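1st October, Monday. Open day at Flonham

Second open day this year (the August one was mostly folding), and I got a spot near the Clilemov arm for the stirring demo. Mug of something dark, probably coffee, and a spoon up on two little wood blocks. I love how plain the setup was!
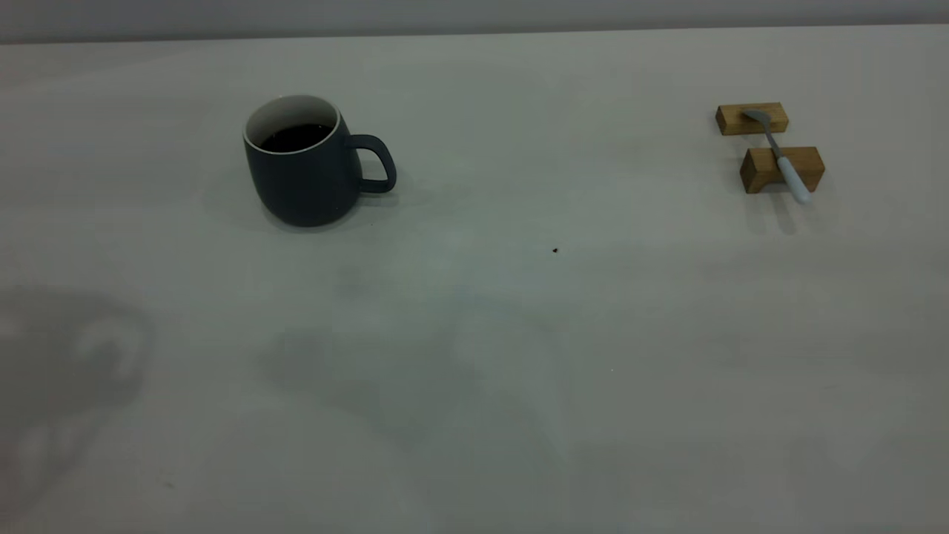 Mug left, spoon on its rests at right.

They said the policy was trained on 786 demos, all on this one table. I asked about lighting and got a shrug, so I'll try that on ours with the blinds open.

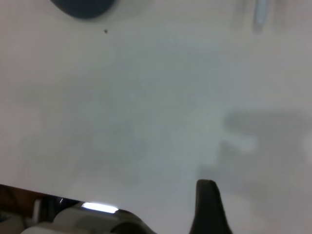

Wrist camera. Finger at the bottom, mug barely in view at the top.

Mostly table and shadow in that view, and I keep wondering how much the policy leans on the fixed camera. Degefa wrist mounts sit higher than ours, I think (ask for the drawing). 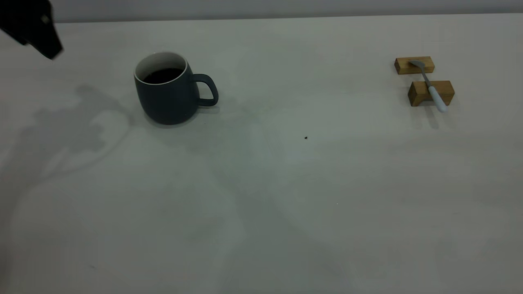 Fixed camera, gripper up and to the left of the mug.

Good chat with the Vuvach people too, who want to swap logs. Theirs run 20 seconds a clip, ours are longer, so somebody has to trim.

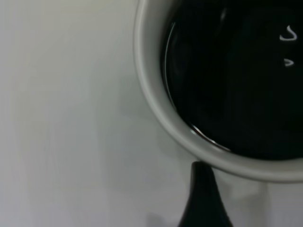

Wrist camera over the cup, fingertip very near the rim.

Look at those glints on the liquid! Want to check whether our depth goes bad on a dark shiny surface like that. To do: dig out run 1544, email about the mount, book the small bench.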